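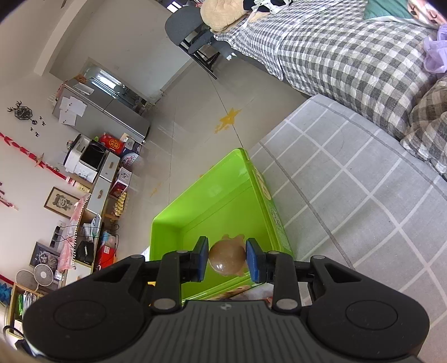

I've been at Keltier since November, and before that I packed returns at the Flendside warehouse for nearly 24 months. People ask me if it feels odd to have gone from one to the other. At Flendside the sorting line was automated while I was there, and now I spend my shifts doing small household jobs with a gripper in my hand so that a machine can learn them. Most of it is picking up and putting away. A small brown ball held between two blue fingertip pads, over a green plastic box, is a fair picture of my working day.

The Flendside change was quicker than I expected. We had 72 people on the returns floor when the Skonau line went in. Some moved to checking, a few took the money and left, and those of us who stayed had less lifting to do and a lot more standing. My back got better. I missed having somebody across the bench to talk to. The line did 2000 parcels on its first full night and the shift manager wrote the number on the whiteboard, where it stayed until I left.

Gripper work pays slightly better by the hour. What tires you is different. You know how to pick up a toy with your fingers and have done since you were one, and then you have to do it with two pads and a squeeze, at an even pace, without your other hand coming in to help. In my first week I kept reaching in with it. Anas Matar trained me and he used to tap the table each time I did. My wrist aches by three o'clock, so I've asked for shorter blocks in the afternoon and got them.

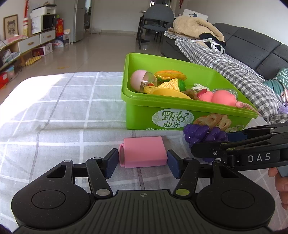

Pink block in one gripper, a second gripper over by the toy grapes.

Soft things and hard things want a different squeeze. I was heavy-handed with everything to begin with. Byun, the software we log our tasks in, gives each one a number, and when I signed off on Friday mine had got to 3113. I don't know what happens to them all after that. We get told when a batch has been accepted, and if it hasn't we do it again.

My old workmates wanted to know if I'm helping to put people like us out of work. I've thought about it and I can't say no. Nobody I know is paid to put toys back in a box, but the same hands could end up at a returns bench. I would rather the firm talked about that openly, and I've put it down for the next staff meeting, along with the wrist rests and the question of paid breaks. I'll write again when I've had an answer on the breaks.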